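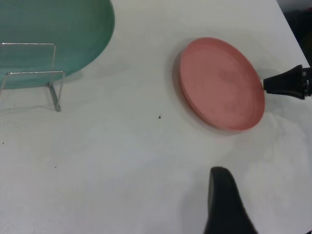 What does a student team need to decide before it writes any code? It needs to decide what the robot's task is, where the task starts, where it ends, and how a person standing at the table will know that it was done.

Chapter 5
Choosing and Writing a Task

This chapter covers the first two weeks of the manipulation unit. By the end of it your team should have a one-page task sheet, a table layout marked on paper, and a scoring rule that two people can apply separately and get the same result. You will not train or program anything until Chapter 6.

Before you begin you should have finished the safety check in Chapter 2 and the gripper exercises in Chapter 4. If your team has not yet logged a full set of open and close cycles, do that first. The readings from those cycles are used in Section 5.3.

5.1 The plate task

Most teams in this course start with plates. The standard version uses two plates and a clear stand on a white table. One plate is in the stand and the other lies flat. The robot has to pick up the flat plate and place it in the stand next to the first one.

A person does this without thinking. For a two-finger gripper it has several separate problems in it, and each of them will show up in your scores.

The first is the grasp. A plate lying flat has very little height. The fingers have to come in low enough to meet the rim and still stay clear of the table. In the picture at the start of the chapter, one finger is close to the right rim of the pink plate. Small errors in height matter a great deal at this point. If the finger is too high it passes over the rim, and if it is too low it presses on the table.

The second is the turn. The plate begins flat and has to end upright, so the wrist must rotate while the plate is held by one part of its rim. A plate held near its edge has most of its weight out in front of the fingers, and it will sag or swing if the grip is weak.

The third is the stand. Clear acrylic is hard for a camera. What shows up best is the thin light along its edges, and the color of whatever is behind it comes through the rest. A green plate in a clear stand can look to the software like a green plate with a few pale lines on it. Teams that work only from camera images should expect trouble here and should plan for it in the layout.

The fourth is the shadow. A plate on a white surface has a soft gray area next to it, and a simple color threshold may count part of that area as plate. Check this with your own lights on, at the time of day you will be working.

5.2 Writing the task sheet

The task sheet has four parts. Keep each one short.

Start state. Say what is on the table and where. "The plate is on the table" is not enough. "The plate lies flat, right side up, with its center inside the marked square" can be checked by anyone.

End state. Say what must be true when the robot stops. For the plate task this is usually that the plate is in the stand, upright, and no longer touched by the gripper. Decide now whether the other plate is allowed to move.

Limits. Give the time allowed and the number of tries in one run. Say what a person may touch during the run and what ends it early.

Score. Say how points are given. Partial points are useful in the first weeks, when few runs reach the end state.

Here is the sheet written by a team at Idville for its first round. It is printed as the team handed it in.

Start: pink plate flat in the square, green plate in stand. Stand against the tape line. Arm at home.
End: both plates in stand, arm at home again.
Limits: 6 minutes, three tries. If a plate leaves the table the run is over.
Score: 1 for touching plate, 2 for lifting it, 5 for in the stand.

Read it again with a pencil in your hand. The limits are clear. The end state asks for the arm to be home but the score gives nothing for it. "Touching plate" does not say which plate. The score also does not say whether the points add up or whether only the highest one counts. In the team's second version, points were added, and touching was dropped because the scorers could not agree on it from where they stood.

5.3 Laying out the table

Draw the table on grid paper before you put anything on it. Mark the base of the arm, the reach limit you measured in Chapter 4, the stand, and the area where the loose plate may start. Leave enough room beside the plate for the finger and for the part of the gripper behind it, which is wider than the tip. Students often measure clearance from the tip alone and find that the body of the gripper hits the stand.

Wipe the table. Specks and crumbs on a white surface are easy for a person to ignore, but a detection program set to find small dark areas will report them. If you would like your program to cope with a dirty table, that is a good extension task, but get it working on a clean one first.

The table edge should be marked on the drawing too. A dark floor or wall beyond a white table makes a strong line in the camera image as the wrist moves, and some programs will follow it.

5.4 How many runs

The course rule is that a score is reported only with the number of runs behind it. One good run is not a result. The Rallo club kept a full log over one season, from first layout to the final meet, and recorded 199 runs of a single plate task. Their early pages are mostly failed grasps. From February on the failures move to the stand, and the notes get longer because each failure takes more words to describe - a plate resting on the bar, a plate in the slot but leaning, a plate let go too soon.

You will not have time for that many. Plan on enough runs that a change in your score cannot be explained by one lucky or unlucky try, and write down every run, including those you stop by hand. Appendix B has a blank log page.

Teams entering the Cullach meet should note that its judges ask for the log and will look at runs picked from it. Teams using the shared Barasa recordings in Chapter 7 will have 4,000 more tries to study, but those were made with a different stand and do not replace your own.

5.5 Before you go on

Trade task sheets with another team. Set up their task using only what the sheet says, and ask them to stay quiet while you do it. Write down each place where you had to guess. Give the list back and collect yours.

Revise your sheet, put a version number on it, and tape a copy to the table.

Words used in this chapter

Start state: the position of every object, and of the arm, when a run begins.
End state: what must be true for a run to count as finished.
Run: one timed attempt at the task, which may include more than one try.
Clearance: the free space between the gripper and any object it is not meant to touch.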